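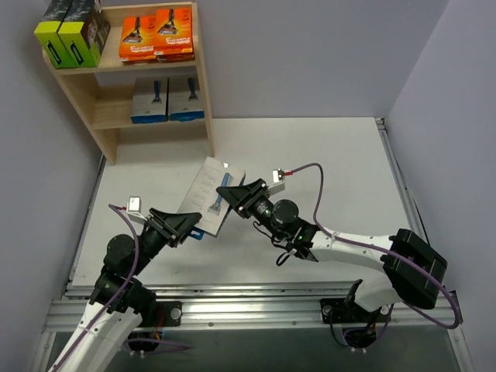 Packaged Razors on Open Shelving: Inspection Checklist with Comments

4 min read

Issued by Nadiia Chornovol, Tadwood Stock Safety. Applies to the small display shelf at Lernavholm and to any shelf of the same pattern at Fokside. Entries below were made on 21st November. Mark each item P (pass), F (fail) or N (not checked), and write a comment for every F and every N.

Section A. The pack

A1. Card face flat, no tears through to the razor. P
Comment: Check both faces. A crease across a corner is acceptable if the card has not split.

A2. Blister or cover fully bonded along all edges. P
Comment: Press lightly with the thumb near each corner. Do not peel to test.

A3. Blade head not exposed and not pushing through the pack. P
Comment: If the head has come through, stop. Put the pack in the rigid sharps tub and record it under D2.

A4. Small print legible. P
Comment: On the white pack with the blue razor on its face, the small print runs down the left-hand side. Hold packs by the edges while reading and keep fingers off the text.

A5. Design matches the shelf plan. N
Comment: The plan supplied lists the orange design only. White packs are in use as well. Lynch to send a corrected plan.

A6. Hanging hole intact, where there is one. N
Comment: Not relevant to stacked stock. Leave as N.

Section B. The shelf

B1. Side panels upright and square to the boards. P
Comment: Check with a small set square, front and back.

B2. No splinters on front edges. P
Comment: Run a cloth along the edge, never a bare hand. Snagged threads mean F.

B3. Boards seated in the side panels, no rocking. P
Comment: Push down at each end of the board in turn.

B4. Shelf stable against the wall behind it. F
Comment: Slight movement when pushed from the left. Not enough to bring stock down, but it needs a non-slip pad under each side panel before the next full restock.

Section C. Stock position
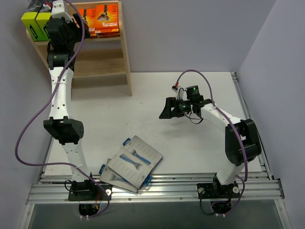 Top shelf: yellow-green boxes at far left, orange razor packs to their right. Lower shelves empty.

C1. Different products kept in separate groups. P
Comment: Yellow-green boxes left, orange packs right. Keep a gap between the two groups wide enough to lift a pack straight out.

C2. Stack stable, packs lying the same way. N
Comment: To be checked from directly in front, at eye level.

C3. Load spread between shelves. F
Comment: Everything in this unit was on the top shelf. Move the heavier product down one board. Razor packs may stay at the top - they are light, and small children cannot reach them as easily.

C4. No pack overhanging the front edge. N
Comment: Check together with C2.

Section D. Records

D1. Log sheet number entered. P
Comment: Sheet 1,437. The previous entry for this shelf was made in March, on a sheet with no signature.

D2. Damaged packs listed. P
Comment: None this time. Write "none" in full; a blank line is treated as N.

D3. F items given an owner. P
Comment: B4 and C3 both to Lynch.

Comments (3)

fokside_stores
Is a cloth really enough for B2? We use an old pair of tights, which catches on anything.

Nadiia Chornovol
Tights are fine. I will add them to the comment.

R. at Lernavholm
Pads fitted under both side panels, no movement now. C2 and C4 still to do, and the new plan has not arrived.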